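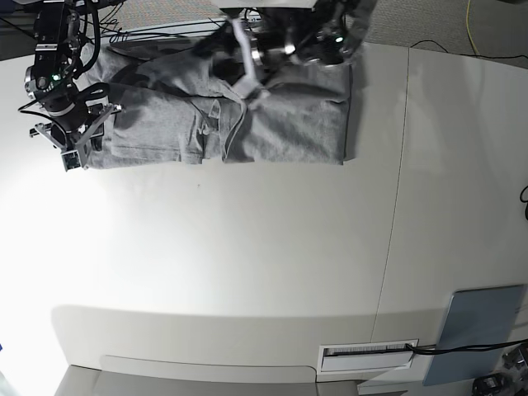
*Gray heather, folded, on the white table.*

# Hitumby: the T-shirt folding set

Cornel Bucur · October · 9 min read

Hi! So you've downloaded Hitumby, or you're thinking about it, and you want to know what's in the folder before you fill up your disk. I'm Cornel, I put the set together, and I've spent more of this year looking at T-shirts than I ever expected to. This file is the long version of everything I'd tell you if you wrote to me. Grab a coffee.

## What it is

Hitumby is a collection of pictures and short notes on one household job: getting a T-shirt from a heap to flat to folded. There are 1,113 sessions and 2,945 stills pulled out of them. It's all short-sleeved tees (I know, I know, people keep asking for pants) and it's all on a table. I wanted one garment done properly before moving on to the hard stuff. Fitted sheets can wait until I'm a braver man.

## What's in the folder

- `sessions/` one subfolder per session, numbered
- `stills/` the pulled pictures, same numbering
- `notes.csv` my comments, one row per session, very uneven in length
- `shirts.csv` the shirts: color, size, fabric if the label was still readable
- `splits/` train and test lists
- `CHANGES.txt` what I broke and when

The test list has 200 sessions in it. Please leave it alone until you really need it. I picked it so that no shirt shows up in both lists, and that took me an entire Sunday.

## The shirts

There are 31 of them. Most came out of my own drawer and the rest from a thrift store bin, and they've all been through the wash enough times to lose whatever crispness they had. I like that! A brand-new shirt has factory creases that practically tell you where to fold. An old one just sort of slumps.

The gray ones are my favorites to work with and also the biggest pain. Heathered knit is already a bit mottled, so a shallow wrinkle and the fabric's own texture get mixed up easily, and on a pale table you don't have loads of contrast to lean on either. If your method works on the gray shirts it'll probably be fine on the navy ones. The other way around, not so much (ask me how I know).

I don't iron anything. Wrinkles stay in.

## Flat, and what I mean by flat
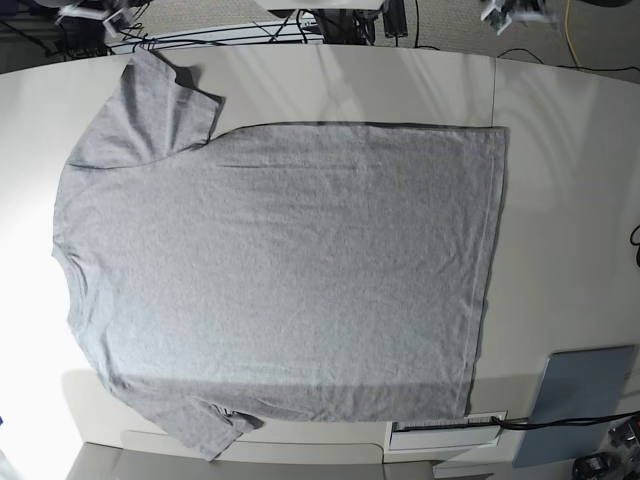 *Spread out sideways, collar to the left, hem to the right.*

I went back and forth on this label for weeks. My first rule was "no wrinkles," and by that rule almost nothing in the set counted as flat, because cotton knit pretty much always has a few fine creases in it. So I loosened it. A shirt gets `flat` when:

1. the body is a single open shape you could trace with a finger
2. both sleeves are out to the sides
3. you can find the collar and the whole hem without guessing

Fine wrinkles are OK. A sleeve end that's slightly folded is OK too, like the lower one in the picture just up there, and I put `cuff` in the notes column for those if I remembered. I did not always remember. The early sessions are worse for this.

Direction doesn't matter for the label. Collar left, collar right, collar toward you, whatever. I do write it down, in the `collar` column, and it's always from the point of view of the picture. Earlier versions mixed up picture-left and wearer's-left and it was a mess, so if you have anything from before 0.4, throw it out and download again.

## Folded, and what I mean by that

This one I'm still not totally happy with. `folded` means the shirt has been brought into a compact, more or less rectangular stack. It doesn't have to be a pretty one. If you've worked in a clothing store you will look at some of these and wince, and that's fair.

The gray shirt at the top of this file is what I think of as a middling case. The hemmed edge along the bottom sits nice and straight, you can see the line where two folded layers meet, and then the upper part bunches up. Is that folded? Is it half folded? I gave up trying to squeeze it into one box and added a second column, `neatness`, which is a score from me on a gut-feeling scale. Two friends scored a chunk of the sessions as well and we disagreed plenty in the middle. Ends of the scale, much better. Use it as a rough sorting aid and please don't build your whole paper on it.

Everything that isn't flat or folded is `heap` or `partway`. Partway is a grab bag.

## The table and the light

White top, rounded outline, a seam line in it that can look a lot like an edge of fabric if you're not careful. The surface picks up reflections, so you'll run into streaks of light that slide around from one session to the next, and some stills are so bright on one side that the table nearly washes out. I thought hard about covering it with a dull cloth and decided against it, mostly because my kitchen table at home is shiny too and I fold laundry there just fine.

If you're doing any kind of outline finding, look at the seam line first. Gillies (the little masking script in `tools/`) ignores it by default. Turn that off with `--keep-seam` if you want to see the raw result.

## Known problems

- Shadows along a cuff or hem sometimes got traced as fabric. I've fixed the worst ones.
- Size labels in `shirts.csv` are what's printed, and shirts shrink.
- A few notes are in Romanian. Sorry! They mostly say "again."
- Purance users: the importer wants commas in `notes.csv` escaped, and mine aren't.
- Tosar reads the split files fine but sorts session 10 before session 2. Pad the numbers yourself for now.

## Using it

Do what you like with it, including teaching and commercial stuff. Put the name Hitumby somewhere and I'll be happy. If you find a wrong label, open an issue with the session number and what you think it should be. I read all of them, usually late in the evening, and I'm slow but I do get there.

Next up is long sleeves. I've got a pile of them waiting on a chair and I've already found out that they tangle.

Related

- Hitumby 0.5: what changed in the split files
- Gillies, a small masking script for pale tables
- Getting Tosar to sort your sessions
- Socks: a very short data card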